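Notes from the sewing table

April again, and the moths are back. I found the first one on the curtain in the back bedroom, pale gold and very pleased with itself, and by the end of that evening I had every sweater I own spread out over the bed and the landing. If you knit, or if you just own one good wool thing, you probably know the feeling. So the pattern chat I promised has been bumped to next time (sorry, Loan, I know you were waiting on the collar instructions) and I'm going to talk about wool storage instead.

First, the damage. My gray Flokska cardigan has a hole under the left arm and three little ones near the hem. I started knitting that cardigan on the train to see my sister and finished it in a hospital waiting room, so I'm attached to it in a way that has nothing to do with how it looks, which was never great. The yarn was discontinued years ago. I have one small ball left, and it was in the same drawer, and yes, they'd been at that too.

The adult moths you see flapping around don't eat anything. It's the larvae that do the chewing, and they like it dark and quiet and a little bit dirty. Skin flakes, a drop of soup on a cuff, the sweat on a neckline. I always thought of washing as something you do before you wear a thing, but with wool it matters much more before you put it away. Anything that has been worn even once goes in the wash now, including the scarf I only wore to the mailbox.

I wash by hand in the tub with a no-rinse wool soap, lukewarm water, twenty minutes of leaving it completely alone. Then I roll it up in a towel and kneel on it. Iestyn Cadwaladr, who some of you met at the spring swap, uses the spin cycle on his machine with everything in a mesh bag and swears he has never felted a thing. I'm not brave enough. He also brushes his coats outside, hard, especially under the collar and along the seams, and I've copied him on that one because the eggs sit in exactly those places.

Then there's freezing. Zhiqiang Song wrote in last year to say that he freezes everything he buys secondhand, and I've been doing it ever since. Bag it, squeeze the air out, and leave it in a proper cold freezer for two weeks. The bag stays shut while it all comes back to room temperature, or you end up with condensation on your nice clean wool. My freezer is small, so we are currently eating our way through a lot of frozen peas to make room for an Erwood blanket that weighs as much as a toddler. 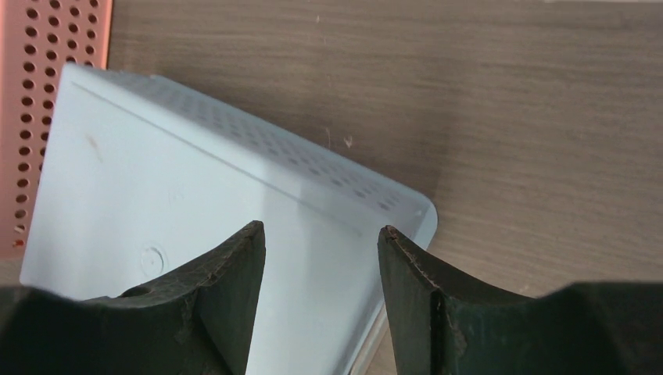
Where you keep it all afterward is the part people argue about. I had four emails after I mentioned cedar in passing, and they were not gentle! Cedar smells lovely and I still have some, but the scent fades and it won't do much about larvae that have already moved in. Lavender, same story. What matters is whether a moth can get to the wool, and that comes down to the container. I love a plastic box, they wipe clean and you can stack them, but look at the top before you trust one with a sweater. Rows of small round holes like those on the light blue one are fine for your needles and your tape measure and that tangle of stitch markers. For wool, I'd want a solid lid that clamps down, or a zipped cotton bag inside whatever box you already own.

Esko Turunen does it differently, and he has a loft full of wool to prove it. He keeps everything in old cotton pillowcases, folded over twice and pinned, and he takes the whole lot out every month or so to shake it in the daylight. Larvae hate being disturbed. His argument is that a sealed box makes you lazy: you shut it in spring, forget it until the first frost, and if one egg went in with the socks you've given it a summer of peace and quiet. I think he's right about me, anyway. I've put a reminder on the kitchen calendar to open the boxes and have a rummage.

Whatever you use, it should be bone dry before anything goes in it, and so should the wool. I once packed away a Cesenar shawl that felt dry to my hand and it came out in the fall smelling like a basement. It took two washes and a week on the porch to sort it out.

A word on traps, too. The sticky ones with the pheromone only catch males, so they tell you that you have a problem and don't really fix it. I have one behind the wardrobe and one in the closet under the stairs. Please don't hang one in an open window, which I did, and which I suspect invited the whole street.

As for the mending, I've decided to do the cardigan in a color that doesn't match at all. I have some mustard left over from the baby blanket, and a skein of Lã in a sort of brick red that I've been saving for no reason. Swiss darning for the thin spots, where the yarn is worn but still holding, and proper woven darns for the holes. Hưng Từ taught me to put a line of small running stitches well outside the hole before starting, so the darn is anchored in sound fabric and doesn't tear away at the edge the first time you reach for a top shelf. I use a lemon in place of a darning mushroom. An orange is too big for a sleeve.

If anyone has even a few yards of that Flokska gray hiding in a stash, the shade number is 459 and I will trade you almost anything for it, up to and including rhubarb jam. I tried 2216 next to it in daylight and it's much too blue. Shade 2533 is closer, but it has a fleck in it.

We'll have a mending table at the next meetup, so bring your holes. I'll have needles and a pile of odd yarn ends, and Loan Cao is bringing her good lamp. It starts at 6:30 and there's room for 30 if we borrow the folding chairs from next door. Wash your things first, please, or put them through the freezer — I've only just got my own house clear, and I'd like to keep it that way until at least June.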